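# Keeping Kids' Sports Gear in Shape Between Sessions

Notes for parents with children in the Irstead after-school and holiday sports program.

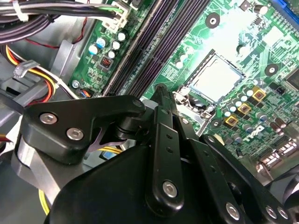 ## Shin guards and pads

Wipe them down the same evening with a cloth and a little dish soap. Stand them up to dry overnight, away from the radiator. The foam goes stiff with heat and the straps curl.

If the smell has set in, sprinkle on baking soda, leave it until morning, and brush it off outside.

## Cleats

- Knock the mud off while it is still damp. An old butter knife gets between the studs.
- Pull the insoles out and dry them separately.
- Stuff with newspaper and change it once before bed.
- Never the dryer. The glue lets go at the toe.

Kids at the Worum field come home with red clay on everything. Let clay dry fully before you touch it, then brush. Wet clay just smears.

## Shirts and bibs

Turn them inside out, wash cold, and skip the fabric softener — it clogs the fabric and holds on to sweat. Iron-on numbers last longer on a line than in a machine.

Grass stains: white vinegar and water, half and half, for 30 minutes before the wash.

## Balls

Size 4 for most of the 8 to 12 group. Wet the needle before it goes in the valve. A ball kept in a cold garage will feel soft in the morning, so bring it inside for an hour before adding air.

## Labels

Permanent marker fades on nylon. Sew-on tape holds up better, and a roll of 100 will do two kids for years. Put the name and a phone number on water bottles too — the lost property box at Iltorthorpe gets emptied at the end of April.

Updated Mar 10, 2021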